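Posovus Two-Arm Bench Cell

Product group: Bench cells
Supplier: Drinimance
Status: Available for demonstration and order

Overview

The Posovus is an enclosed bench cell with two small robot arms that share one work surface. It is built for handling trials on everyday objects: dishes, trays, small containers, packaged parts. Typical users are test labs, teaching workshops and manufacturers of household equipment who want to know if a part can be picked up and put down by a machine before the part goes to tooling.

Both arms are mounted at the front of the cell and reach in toward the back wall. The operator stands on the same side. Walls and work surface are supplied in plain light colors. Custom wall colors are not offered.

What is included

Cell with back wall, side walls and front panel
Two arms with grippers, mounted and aligned
Flat work surface, white
Control unit with Visix software, one license
Power supply and cable set
Printed setup guide

Dishes, racks and other test objects are not included.

Specifications

Work surface width: 1000 mm
Arms: 2
Cell weight without control unit: 107 kg
Stored task programs: up to 3 per license
Operating location: indoors, dry, level floor

The control unit sits outside the cell and needs free air on both sides. Do not place it under the work surface. The cell is delivered on a pallet and has to be lifted onto its bench by forklift or hoist – there are no hand grips on the outside.

Software

Visix runs the arms separately or as a pair. In paired mode the two arms use a common coordinate system, and the software holds one arm while the other crosses the middle of the surface. In separate mode this check is off, and the operator sets a boundary for each arm. New users should stay in paired mode until they have completed the alignment routine in chapter 2 of the setup guide.

Task programs are recorded by hand guiding or entered as points. Programs recorded on an older Visix version must be converted first. Conversion keeps the points but drops the speed settings, so run the result at low speed and set the speeds again.

Open day at Leinonen

Posovus will be running at the Leinonen open day in May. Doors open at 10 a.m. and the last demonstration starts at 3 p.m. The cell is in the test hall, past the parts counter. Saimi Lappalainen from Drinimance will operate it and take technical questions between runs.

The demonstration task is dish handling with a wire rack. Plates are a useful test object. A plate lying flat offers the gripper only its rim, and a plate in a rack has to be lowered between tines with little room on either side. Patterned and shiny surfaces are used along with plain ones, and the layout is changed between runs. Visitors may ask for a specific layout if it fits within the reach of both arms. 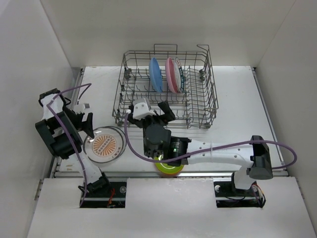
Posovus with the dish-handling task. Three plates upright in the rack, stacked plates at the left gripper.

Visitors can bring their own objects. The following limits apply on the day:

No glass with chips or cracks
No liquids or powders
Nothing that needs its own power
Objects must be clean and free of loose labels

A trial with a visitor's object takes longer than a standard run, and there is time for only a few. Send a photo and the main dimensions to the Drinimance sales desk in advance to reserve a place. Results are shown on the Visix screen and can be exported as a text file.

Side walls stay in place during all runs. Removing one is possible with a hex key, but the cell must be switched off at the control unit first and realigned afterward.

Ordering

Orders are accepted through the sales desk by email. State the supply voltage, the bench height and the side on which the control unit will stand – the cable set is cut to length and cannot be swapped over later. A second Visix license can be added at any time and does not require a service visit.

Spare parts: gripper fingers (pair), arm cable set, work surface, front panel. Order by the part number on the inside cover of the setup guide.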